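Gripper fault talk: speaker notes (Finlay, 5 min slot, DON'T overrun)

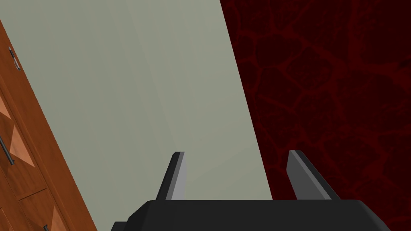

Start with the fault itself, no history. Policy was told: open the cabinet door. Arm goes in, fingers close, force reading climbs, controller says GRASPED. Handle never in the fingers. It was squeezing nothing and the log was happy about it.

Pause. Let them get it.

Then how we found out. Ehsan Jafarzadeh was going through the Paslow runs in February, wanted the success rate for the report. Got 90 per cent. Too good. Opened the replays and watched a load of them by hand. 34 of 400 marked as a good grasp with open air between the fingertips. Say both numbers slowly, people always ask again.

NEXT - cause

Two faults on top of each other. Do them in this order or it gets muddled (it did at the dry run, sorry Ehsan).

One. Grasp check only looked at finger motor effort. Effort goes up if you hold something. Also goes up if the fingers hit their own end stop. Same number, no way to tell them apart.

Two. Contact settings in the sim. Someone had stiffened the finger joints to stop jitter. That was me. So end stop effort jumped over the threshold nearly every time. Before that change the first fault was there but hardly ever showed.

Own up to it, move on.

Why it matters off the screen: same check had been copied into the Cledard controller, the real arm. Real arm thinks it has the handle, pulls back at full speed, door stays shut. Annoying but ok. Other way round is the bad one. Carrying a glass jar, fingers slip off, effort still high, arm carries on over to the shelf as if its got the jar. We took the check out of Cledard the same afternoon. Arm was parked till the new one was in.

NEXT - fix

- finger gap checked as well as effort. Fully closed = not a grasp, whatever the motors say
- gap checked again after the pull starts, not just before
- door has to move too. If the hinge angle hasn't changed, task not done
- joint stiffness back to the old value, jitter dealt with seperately

MacPherson asked for a camera check on top. Not done yet, say so if it comes up. Don't promise a date!!

Re-scored all 400 with the new check. The 34 now come out as failures. Thin handles still a worry: fingers nearly shut on a slim bar looks a lot like fingers shut on nothing. Gap tolerance is tight there, Ehsan has the plot if anyone wants it.

Questions I expect:
Did it get into training data? Yes, the Dikov set. Pulled and being rebuilt.
Why no test for an empty close? There wasnt one. There is now, it runs on every build.

Thank Ehsan. Clicker back to the desk.

Finlay Gunn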